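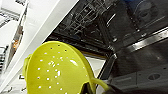

When does the arm get switched on for visitors? Only after every line below is marked OK and both of us have initialed.

Open day walk-round, kitchen demo, Wistham building
20 April 2020
By Zerrin Erdem

1. Floor tape, visitor line. OK. One corner lifting by the door, pressed down, will want redoing before the second group.

2. Stop button, operator side. OK. Tested twice.

3. Stop button, visitor side. OK but stiff. Treasa Conneely had to lean on it. Ammont to look at it, ticket 161.

4. Group size. Max 13 at a time incl. staff. Last April we let in more and people ended up past the tape. Not again.

5. Arm speed set to demo level. OK. Check again after lunch, somebody always turns it up.

6. Dishwasher unloading demo. Plastic items only. No glass, no knives. Detergent out of the room completly, kids coming.

7. Dishwasher door. Trip hazard when down. Presenter stays beside it the whole run and shuts it between groups.

8. Gripper screws. Hand check, arm powered off. Do it before first group and again halfway. Note initials on the sheet, not on your hand.
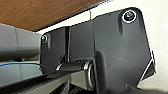
Same goes for the pivot. Move it by hand, power off, feel for play. If it grinds or sticks, stop and call Ammont, don't oil it yourself. Finger pinch is the one I worry about most, so no visitor touches the gripper even when the arm is parked. They will ask. Hand round the spare from the Stestness box instead.

9. Cables. Nothing across the walkway. Marked OK at 8, want a second look once the Akbulut people have set up thier screen.

10. Spill kit and first aid box. Kit OK. First aid box short of small bandages, Treasa getting more.

11. Fire exit. NOT OK on first pass, folding chairs stacked in front. Moved. OK now.

12. Talk. Keep it to 20 minutes, questions after, arm off during questions. Presenter says out loud "arm is off" before anyone comes forward.

13. Sign-in sheet. Not printed yet. Mine to do.

Open items: 3, 10, 13. Initials ZE. Need TC on 5 and 9 before doors.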